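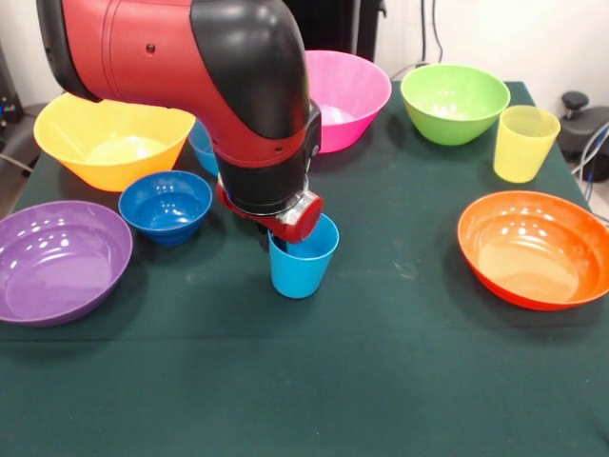 I have been following the hit-and-run on Mokoena Street in Flenstead, and today I was at the court in Stoltport for the first hearing. Many of you asked me to explain it simply, so I will make a thread. I am writing it at home beside a big yellow-orange bowl and a light blue cup on the dark green cloth, and I have my notebook with me, so I will go slowly.

The facts first. Early on 1st January a man was crossing Mokoena Street near the bus shelter. A van hit him and continued driving in the direction of the bridge. The police say the driver did not brake before the crossing and did not stop after it.

The man is Yakubu Adeleke. He was walking home from a night shift at the bakery. He has a broken hip and a broken arm, and he is still in the hospital. His family agreed that his name can be used. Please do not send messages to them, they asked for quiet.

The speed limit on this part of the street is 25. The prosecutor said today that the van was going at least 40 miles per hour. This number comes from a camera on the wall of the pharmacy. The defense has not yet accepted it and wants its own expert to look at the recording.

The van belongs to Zastel, the delivery company with the depot behind the railroad yard. The company said in a short statement that the van "should not have been on the road at that hour." It did not say who had the keys. I wrote to them two times and I have the same statement two times.

The driver was arrested six days later. I am not going to write his name here, even if other accounts have done it. He is charged with leaving the scene of a crash with a serious injury, and with driving on a suspended license. He has pleaded not guilty to both.

How was he found? This part was new for me. A piece of a side mirror was lying in the gutter, 300 yards from the crossing, next to the laundromat. An officer compared it with the mirrors on the vans in the depot. One van had a new mirror on the right side, and the repair was not in the company's book.

In court the prosecutor showed a photograph of the mirror piece. It is small, you could close your hand around it. The judge asked where exactly it was found, and the officer had to come back to the map and point again. I think this will be a question at the trial too.

There was one witness who spoke today. She is 88 years old and lives over the shoe repair shop. She was awake and heard "a bang, and then the engine going up." She went to the window and saw a white van without lights. She could not see the driver and she said so very clearly.

The defense attorney asked her if it could have been a different van. She answered: "It could be, sir, I did not read the plate." I respect this answer. She was on the stand for less time than it took to find her a chair with arms.

Nneka Balogun was sitting in the second row. She is Mr. Adeleke's sister. In the hallway she told me that he remembers the headlights of a parked taxi and then nothing until the ambulance. She also said he is worried about his job. The bakery has promised to keep it for him – I have not seen this on paper.

Small correction to what I posted in the morning: I wrote that bail was refused. It was not refused. The judge set conditions. He must give up his passport, he must not drive any vehicle, and he must stay away from Mokoena Street. Sorry for this. I misunderstood a word and I have deleted the post.

Some people in the replies say he was drunk. There is nothing about alcohol in the charges. When a driver is found six days later, no test can show it. So please be careful what you write, also because a jury will be chosen from the people who live here and read these things.

About the crossing. Residents have asked for a signal there since last November. I have a copy of their letter, with 12 signatures, and the answer from the city, which says the location is "under review." I asked today if the review is finished. The person on the phone took my number.

Was the street light working that night? I have heard both. The witness says it was on. A shop owner says it goes on and off all winter. If you have a photo or a video of this corner from that night, with the time on it, send it to the police first, and then to me if you want.

The next hearing is in five weeks, same building, courtroom on the second floor. It will be only about the camera recording and whether it can be used. It is open to the public, but you have to leave your bag downstairs, and the line at the door was long this morning.

To the person who asked if Zastel can also be charged: I do not know. The prosecutor said the investigation into "the use of the vehicle" is open, and she did not take questions. I will ask again at the next hearing.

I will add to this thread when I get the court papers. Replies are open, but if you name the driver I will hide it.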